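Teleop on the peg board: slow hands or bad demos?

pprecious
We're teaching the two-arm setup to move blue pieces on the white board, all by remote control. 12 demos per operator so far. The left hand does fine pinches near the border and the policy still hesitates there.
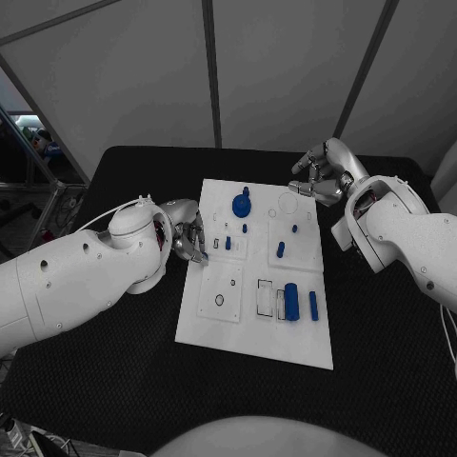
Left hand at a small blue piece, right hand raised.

stududstead
Twelve is thin. I'd want 750 before blaming the policy.

lekota9
Disagree. Bad demos don't average out. If operators pause before every pinch, it learns the pause. Cut the idle steps and retrain.

pprecious
Already cut anything over 3 seconds. The small pieces are the problem — no touch feedback on our gloves, so people squeeze early and then correct. The right hand is worse when it works near the low fixtures.

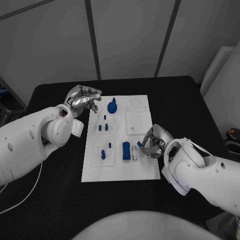 It also has less room to turn the wrist there, so I've asked Lungile Swanepoel to redo that part with a lower elbow.

stududstead
Lower elbow won't fix the early squeeze. Log the finger current.

lekota9
Agreed on that one. What rate are you logging at?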